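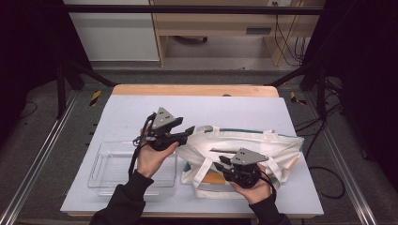

Lok-yiu Chung hätte sich das Angebot schon im vergangenen Jahr gewünscht: Bei der Feier zum achtzigsten Geburtstag der Mutter seien Saal, Essen und Musik von drei verschiedenen Anbietern gekommen, und die Abstimmung habe mehr Zeit gekostet als das Fest selbst. Rückmeldungen dieser Art haben den Veranstaltungsdienst Tristport dazu bewogen, sein Programm für Familienfeiern neu zu ordnen.

Tristport bündelt Leistungen für Jubiläen, runde Geburtstage und Hochzeitstage unter einem Dach

Tristport, 28.01.2023 - Der Veranstaltungsdienst Pollock erweitert sein Angebot für private Feiern. Ab Mai können Kundinnen und Kunden in Tristport und im benachbarten Peston Räumlichkeiten, Bewirtung, Tischschmuck und musikalische Begleitung über eine einzige Ansprechperson buchen. Das neue Programm richtet sich an Familien und Freundeskreise, die eine Feier mit bis zu 80 Gästen ausrichten möchten.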